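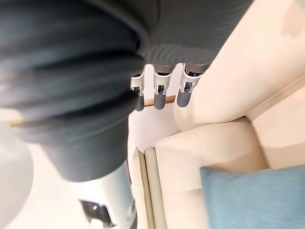
Three fingers and a sleeve: a robot's hand at the sofa, from the small camera mounted near its wrist.

The sofa is cream, with piping, and by the time I left I never wanted to see another one. I had spent two days watching a robot learn, or be shown, or be recorded while somebody else did the work, depending on which person in the building you asked. The company is called Hedar. It rents a long, low building behind a tile wholesaler and has filled it with living rooms.

What Hedar sells is examples. It doesn't make the robots, and it doesn't write the software that is supposed to run them someday. It makes the stuff in between: thousands of short recordings of a machine doing ordinary things around a house, each one with the camera views, the position of every joint and a sentence of plain English saying what is going on. "Straighten the cushion on the sofa." "Pick up the cushion from the floor." The customers feed these to a learning system and hope that if it swallows enough cushions it will come to know what to do about a cushion it has never met.

That hope is the whole business. I went because I wanted to see what it rests on.

It rests on people in headsets. At each station an operator stands a few feet behind the robot with a controller in each hand, and the robot copies the arms. The operator reaches, the robot reaches. The operator closes a fist and the three fingers close. When it goes well it is strange and rather lovely to watch. It goes well less than you'd think from the videos companies like to post, and I say that as someone who was shown the videos first, in a meeting room, with coffee.

A shift at Hedar is set at 300 recordings. On my first day the best operator on the floor finished with 243 that were kept. The others were thrown out for reasons that go into a drop-down menu: dropped object, wrong object, hesitation, collision, "unnatural." I asked who decides what is unnatural. A reviewer does, in another room, at double speed. I asked what the reviewer compares it to. There was a pause, and then I was told that you get a feel for it.

I don't doubt that you do. I've had jobs like that. But consider what is being thrown away. Hesitation is what a sensible person does when a cushion is wedged behind an armrest and they aren't sure whether pulling it will bring the throw and the remote along too. The machine's future owners would presumably like it to hesitate there. In the menu, hesitation is a fault, and a pause longer than 2 seconds gets the recording cut. The system downstream will see a world in which cushions are always approached with total confidence by someone who has done it all morning.

The hands wear out, too. The grip tips are soft gray pads, and they get dirty and slick and have to be swapped. The arms wear fabric sleeves, dark and ribbed like the bellows on an old accordion, which bunch up when the elbow folds. At certain angles the wrist camera gets a fine view of sleeve and not a lot else. I asked whether those recordings are dropped. They aren't. The thinking is that the real robot will have the sleeve as well, so it may as well get used to it. That struck me as the most sensible thing I heard in the building.

I was less taken with the rooms. Hedar calls them "homes," and there is a sign-up sheet for them. Each has a sofa, a low table, a lamp and a shelf of things to be tidied. Walls are pale. Floors are clear. Every few days a crew comes through and swaps the cushions, changes the lamp, turns the rug around, and the result is logged as a new home. By that count Hedar has recorded in a very large number of homes. By mine it has recorded in one building behind a tile wholesaler, where it never gets dark at four in the afternoon and there isn't a dog.

People in the field have an answer to this, and they give it patiently. Variety adds up, they say. No single room needs to look like yours. You need enough difference along enough directions, and the system will fill in what lies between. They point to language software, which was fed a mountain of text and came out able to write a passable letter to a landlord. Why shouldn't a mountain of cushions do the same?

Well, one reason is where the mountain came from. The text was lying around already. People had been writing it for centuries for their own purposes, and it had all of life in it, including the boring and wrong parts. Nobody was lying around recording the joint angles of their shoulders as they tidied up. Every minute of this has to be made on purpose, by a person being paid by the hour, inside a building, to a list. And what gets made to a list tends to look like the list.

I saw the list. It has 37 tasks on it for the living room. Cushions account for a good many of them, and I came to understand why. A cushion is big and light, it doesn't break, and it is forgiving about where you grab it. If you were trying to hit 300 by the end of a shift, you would pray for cushions. Nothing on the list involved a phone charger that has slid down between the seat and the arm, though I'd guess that is the one job on a sofa most people would gladly hand over. Cables are "planned." So are coins and crumbs.

To be fair to Hedar, it doesn't claim otherwise. The salespeople are careful. They sell hours and they say hours. It's the next link in the chain that gets loose. One buyer is Prornimby, which is building what it calls a general household model, and whose launch video shows a robot going through an apartment like a cheerful nephew. I asked Prornimby how often it succeeds at a task in a home where nothing has been recorded. I got back a chart. The chart went up and to the right, and it had success on one side and hours of examples along the bottom, and when I asked what counted as a success I was told that it varied by task. When I asked about the cushions in particular, success meant the cushion ended up on the sofa. On it anywhere. Face down across the armrest would do.

There is a different school of thought, and I went to hear it on the second day. Szűcs is a small outfit that does its collecting in real homes, which it borrows. It gets much less done. Its people spend half the morning carrying equipment up stairs, and then a child wants to know what the robot's name is. The recordings are dark and cluttered and a great many fail. Szűcs keeps the failures, labels them as failures, and tells its customers to use them. I liked this very much, and I noticed myself liking it, so I asked for evidence that it works better. They don't have any yet. They have a strong feeling. Everybody in this trade has a strong feeling, and the amount of money moving around on the strength of it is remarkable.

What nobody on either side could give me was a number for enough. I asked it as plainly as I could. How many times does a machine have to be walked through putting a cushion back before it can be left alone with one? One person told me ten times what they have now. Another told me the question was badly formed. A third, on a smoke break beside the loading dock, told me that the answer has been ten times what they have now for as long as he's worked there.

The operators are the ones I'd listen to. They aren't asked much. They're hired through a staffing firm named Ukcombe, on contracts that run to the end of July, and the training takes a couple of days. They know things that aren't in any of the columns. They know that the machine on the end station pulls a little to the left. They know you should come at a fat seat cushion from the side and let the edge roll into the fingers, and that if you push straight down you'll just dent it and have to start over. One woman told me she had begun to pick up her own cushions at home that way, slow and from the side, with three fingers. She wasn't pleased about it.

She also said something I've kept thinking about. After the first few weeks, she told me, she stopped tidying the room the way she would tidy it and started tidying it the way the robot could. She leaves the awkward one. She nudges the throw clear between recordings, when it doesn't count. She picks the near cushion. None of this is cheating, and it's how she makes her numbers, but a system that studies her is learning what a tired person with borrowed arms finds easy at ten past three.

Maybe that's fine. Maybe it all washes out in the volume, and in a few years I'll own one of these things and feel foolish about this article. I've been wrong about machines before, and I wrote off the robot vacuum as well. But I'd want to see it done in my house, on my sofa, on a day when no one has reset anything, and I'd want to choose the day. I put that to both companies. Szűcs said they'd look at the calendar. Prornimby sent me the chart again.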